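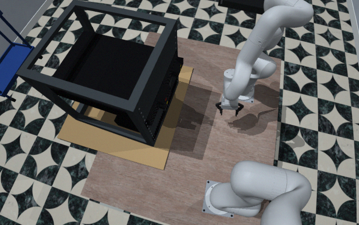

Zavis Simulation Track: Frequently Asked Questions
Last updated October 27, 2024

Who can enter?
Any student enrolled in a robotics, automation or computer science course at the time of registration. Teams have two to five members. A student may be on one team only. Club teams without a course affiliation need a faculty contact.

Is any hardware required?
No. The whole track runs in simulation. A physical cell is not provided and results from one are not accepted.

What is in the base scene?
Two arms on a shared wooden platform, a rack of equipment next to them, and the surrounding room. The rack is a collision object. So are the platform and the yellow board under the rack. The floor tile pattern is a texture and has no effect on contact.

Can we remove the rack or the blue cart?
No. Scene geometry is fixed for scoring. You may hide objects locally while debugging, but the scoring server loads its own copy.

Do we have to use both arms?
Tasks 1 to 3 can be solved with one. Task 4 is a handover and needs both. An idle arm must hold its start pose. If it drifts more than 5 degrees at any joint, the run is void.

Where is the origin?
At the center of the platform's top surface, Z up. Each arm also has its own base coordinate system. The Inditz loader returns poses in the platform system unless you pass the base flag. Most of the sign errors reported in August came from mixing the two.

Our vision code picks up the shadows on the platform. Is this a bug?
No. The rack and the arms cast shadows on the work surface and the light direction changes between seeds. Thresholding on brightness alone will fail on a number of them. Turning shadows off in the config works locally and is ignored by the server.

How are runs scored?
Each submission is run on 26 seeds. The three lowest scores are dropped and the rest averaged. Contact between an arm and the rack ends the run with the points earned up to that moment. Contact between the two arms scores zero for that seed.

How often can we submit?
10 times per week, per team. Failed uploads do not count. Submissions that crash on load do.

What does error 529 mean?
The scoring queue is full. Wait and resubmit. It is not logged against your quota.

Which planners are allowed?
Any planner with source you can show on request. The starter kit ships with Disex set up for both arms. Its default clearance is tight next to the rack posts, and teams usually raise it. Changing the joint limits file is not allowed.

Can we use learned policies?
Yes. Weights must be included in the upload. The server has no network access during a run.

The arms start in a different pose from the one in the manual.
The manual shows the old start pose. Use the values in start_pose.yaml.

Is there a written report?
Yes, four pages maximum, using the Pawłowska template. It is graded pass or fail. Include one failed seed and your analysis of it.

Who do we contact?
Scene and scoring questions go to Libor Tóth through the course forum. Attach the seed number and the full log. Screenshots of the terminal are not enough.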